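Working rules for a two-armed bench robot: where do you draw the line on reaching in?

Asked by Cúc Chu

Hello all, and apologies in advance for the length of this. I help look after a small two-arm tabletop setup at Durnutwood, and we've been asked to write our own one-page set of house rules before the new people join us in April. We have the manufacturer's manual and we've got a general risk assessment, but neither of them tells an ordinary person what to do when a cup rolls over and they'd quite like to stand it up again.

My draft says hands stay off the table while the arms are live. Two of my colleagues think that's too strict for light work at low speed, and say people will ignore it by the second day. We allow 20 minutes of running between breaks, the table edge is at a comfortable height, and the stop button is on a long lead. What do the rest of you do? I'd love to see real wording if anybody has some they can share.

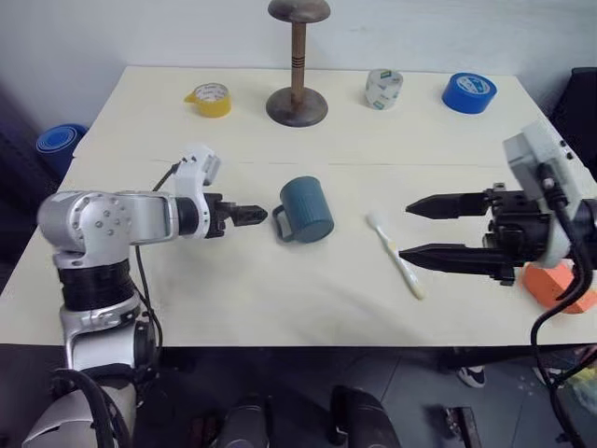

How far back should the person at the stop button stand?

Far enough that neither arm can touch them at full stretch, with the button already in hand. We measured the furthest reach of the gripper tips, added 600 mm and put tape on the floor at that distance. If your lead won't stretch that far, get a longer lead before you start moving the tape inwards.

Answer from Gayan Navaratnam (marked helpful by 51 people)

Hello Cúc, what a nice question, and please don't apologise, I've written far longer ones! I'm on your side about hands off. We tried the softer version at Amolholm for most of a winter ("reach in only if the arms are still") and the trouble was that an arm waiting for its next command is perfectly still, and so is one that has been stopped. You can't tell them apart by looking, however experienced you are.

Our wording, which you're very welcome to pinch:

Nobody reaches over the table until the arms are stopped and the person holding the button has said "stopped" out loud.
The person who reaches in is the one who says "clear" afterwards.
Only then may the button be released.
Anything that isn't needed for the task goes to the far side of the table or off it altogether.
Cables are looked over at the start of each session, paying attention to where they bend at the wrist and where they hang near people's feet.
Long sleeves rolled up, lanyards off, closed shoes on.

It sounds fussy written down, but the stop and the two words take hardly any time once people are used to them. A fallen mug can wait. If things get knocked over so often that the stops become a nuisance, I'd look at how the task is laid out before touching the rule.

Do print it and stick it up where the operator can read it. Ours lived in a shared folder for ages and I doubt anyone opened it.

Answer from Joscha Voß

Depends on the robot. Ours are slow so we don't bother with the shouting. Just be sensible and keep your hair tied back.

Answer from Henrik Pfeiffer

I'd go along with Gayan, with one addition. Write down who is allowed to restart, by name, for each session. We do it on a little card every morning and it has settled a good many arguments. Joscha, low speed does help, but a closing gripper can still pinch you, so please don't leave that out of the risk assessment.

Comment from Cúc Chu

Thank you all so much, this is lovely. I've borrowed the "stopped" and "clear" wording and I'm trying it out with the team on Friday. The restart card is going in too, if I can find some card.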